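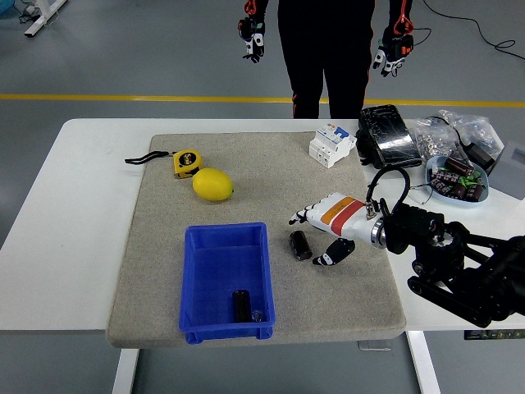
Step 4. Measure the space and put the shelf together

Okay, this is the part where I messed up my first Clilo shelf, so go slow with me here. Grab a tape measure and clear yourself a table before you open the hardware bag. I lay a felt mat down first, and a little bin is great for the small stuff.

1. Measure the wall at the floor and again at shoulder height. My old house gave me two different numbers (of course it did!), so go with the smaller one.

2. Lay both side panels flat with the grooves facing up. The arrow stamped near the end points to the top.

3. Push the dowels in by hand. If one won't go, try another hole before you reach for the mallet — a few of mine were just a bit fat.

4. Slide in the 6 shelves, starting at the bottom, then put the second side panel on top and press down evenly.

5. Start every screw with your fingers and only tighten them once they're all in. I use the short Rankin screwdriver for the back corners.

Note: The wide version is 1000 mm across and needs the center brace. The 500 mm one doesn't, so your bag won't have that part.

Caution: Don't stand the unit up alone. Get someone on the other side, keep your fingers out of the grooves, and leave your shoes on!

6. Fix the wall strap to a stud. Please don't skip this one if you have kids or a cat that climbs.

If you're short a part, look for bag 3935 taped under the bottom panel. Door fitting is in Step 5.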